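Hendthorpe PT-3 Parts Tray: Review After a Summer of Teardowns

Reviewed by Rūta Urbonaitė
2022-07-10

I take apart and rebuild a lot of used office towers. They come in on pallets, mostly from companies replacing a whole floor at once, and each one needs the same work: drive out, memory out, processor out for cleaning and fresh paste, everything checked and put back. For years I set the parts on an antistatic mat and hoped I would remember which stick came from which slot. The PT-3 is a printed plastic tray with a place for each part. I have used two of them since spring and this is what I think.

What you get

The tray ships as one gray piece with four rubber feet in a bag. There is no manual, only a card with a drawing on it. Ours came from Podberg, the reseller, because Hendthorpe does not sell single units directly. Delivery took 12 days, and one of the two trays had a rough edge along the bottom that I cleaned up with a file in a couple of minutes.

The surface finish is what you would expect from a 3D print. You can feel the layers with a fingernail. It has not bothered me, but dust does settle in the lines and a dry brush gets it out better than a cloth.

The drive slot

This is the best part of the design. A 3.5-inch drive stands upright in a slotted holder, and the slots are wide enough to take the drive with its rails still clipped on. That matters if you work on the kind of case where blue plastic rails go on both sides of every drive. With the cheaper Skevance tray I had before, the rails had to come off first, and then they ended up in a drawer with all the other rails.

Standing the drive up also means the label faces you. I can read off the serial number and type it in without picking the drive up again. It takes less room on the bench too.

Two complaints here. The holder takes one drive only, so a machine with a second disk needs a second tray or a spot on the mat. And 2.5-inch drives just lean over in it. Hendthorpe sells an insert for those, which I have not tried.

The processor recess

The recess is a shallow square that holds the chip with the heat spreader up. The fit is a little loose, enough to get a fingertip at the edge and lift the chip out cleanly. Wipe the old paste off before you set it down. If paste gets on the recess walls it stays in the layer lines, and you will be picking at it with a wooden stick.

I use it for land grid chips, where there are no pins on the underside. Saulius, who does the older machines in our shop, tried it with pinned processors and went back to foam after a day.

The memory slot

Modules lie in a long slot under the processor recess. It holds a module securely but I find it slow. You have to line up both ends before it will drop in, and coming back out it needs a pinch from both sides. I would have liked a cutout in the middle for a finger. For machines with four sticks you will want to mark the order on tape, as there are no numbers molded in.

On the bench

Our bench top is ribbed aluminum, with open channels running the length of it. I bought the bench for the channels, which let us bolt down clamps and stops, but small parts roll into them and loose chips do not sit flat. The tray solves that. It goes to the left of the tower, the tower goes on its side with the panel off, and there is still room to get at the latch and the drive bays from the front.
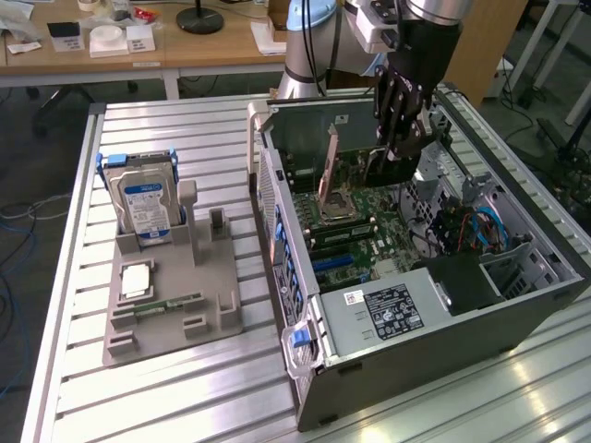 Wear and cleaning

After 317 machines across the two trays, the drive holder shows some polishing where the rails slide in, and nothing has cracked. One rubber foot came off in the first week and I glued it back. Isopropyl alcohol on a cloth has not harmed the plastic. I would keep it away from a heat gun, and from a sunny windowsill in August.

The plastic is not sold as static safe. The product page is vague on this and I wrote to ask. The answer was that the standard gray version is ordinary plastic and a conductive black one is planned. I wear a wrist strap and leave bare boards off the tray. Rasa will not put memory in it at all and keeps hers in antistatic bags, so the long slot on her tray is where the screwdriver bits live.

Who should buy it

If you open one computer a year, a clean mat and an egg carton will do. The tray earns its space when you see the same kind of tower over and over and want the parts in the same place each time. New people in the shop picked it up quickly - an empty recess at closing time means the chip went back in, and a full one means somebody has a machine to finish.

Good: takes drives with rails on, label stays readable, steady on an uneven bench top
Not so good: one drive only, memory slot is fiddly, no slot numbers, not static safe

I have ordered a third one for Ulises, with the 2.5-inch insert this time, and will add a note here once he has used it for a few weeks.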